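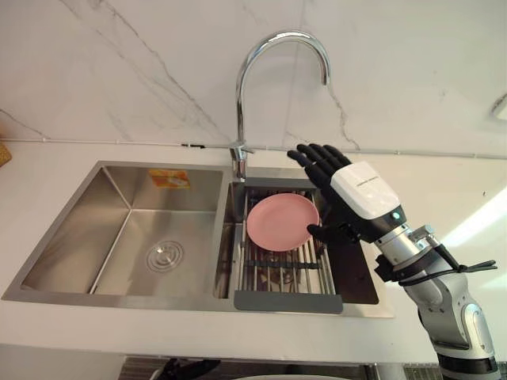 Newsletter > Kitchen Notes > August

Older issues Recipes Letters Subscribe

I have gone over to the two-basin side, and I'm not coming back. For years I washed up in one big tub of a sink, with the clean things dripping onto a folded towel and the towel dripping onto the floor, and I thought that was just what doing dishes was like! Then Loredana Piras let me loose in her kitchen in Lullunport for a week, and by the second evening I was a convert. The big basin on the left is for washing, the narrow one on the right is for everything that comes out clean, and over the narrow one goes a pull-out rack made of metal rods. A pink plate sits flat on it quite happily, and whatever runs off goes between the rods and down the drain. No towel, no puddle.

I should say I'd still stand the dinner plates up if I had a lot of them. Flat is fine for one or two (I turn mine over, so the rim doesn't hold a little pond) but if you've had people round you'll want a slotted rack as well. Loredana disagrees with me on this and just dries as she goes.

The tall faucet took me longer to like. I was sure a high curved spout would splash, and it does if you run it full blast onto a spoon - we all know that spoon. Turn it down by half and you're fine. What you get in return is room for a pasta pot, and you can swing the spout over to whichever side you're working on. I rinse right over the rack now, which feels lazy and wonderful.

A few of you wrote in after the January issue asking about keeping steel from going dull. I use a drop of dish soap and a soft cloth, always wiping along the grain, and then I dry it, even the divider, even when I'm tired. Concetta Rinaldi swears by white vinegar for the spots around the drain, and I tried it last week and she's right, just rinse it off well afterward. Please keep steel wool away from it. I ruined a perfectly good sink that way in my first apartment and I still think about it.

If you're shopping for a rack, measure the basin from front to back before you go, and check that the ends will reach over both lips. I got mine home and it was an inch short, so back it went. The second one cost me 21 dollars and fits beautifully. Next time: what I keep under the sink, and what I finally threw out.

877 shares 5 comments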